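Kullunden Cycling Week – Frequently Asked Questions

How long is the route?
The full route is 252 kilometers from Ullton to Kullunden, divided in 4 stages. The longest stage has 75 kilometers. You can also join for only one stage, but please write this in your registration form.

Do I need a special bicycle?
No. Most of our guests come with a normal touring bicycle. Tires of 32 mm or wider are more comfortable. Electric bicycles are welcome, and you can charge them every night at the guesthouse.

What is included in the price?
The price is 367 euros per person. It includes the beds, breakfast, dinner and the transport of one bag. Lunch is not included – there are shops in every village except Iordache, so buy your food before that stage.

Can I cancel?
Until the end of February we return the full amount. After this we return one half. You can also give your place to a friend, without any cost.

At what time do we start?
Breakfast is from 7:00 and the group leaves at 8:30. Cristóvão Figueiredo rides in front and Ilídio Macedo drives the van with the bags.

How are the roads?
Almost all of the route is on small asphalt roads with little traffic. Some parts are old and the surface is cracked, so please ride with attention and keep distance to the person before you.
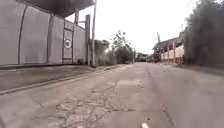
Can children participate?
Yes, from 12 years, together with a parent. For younger children we recommend only the last stage, which is flat and ends at the lake.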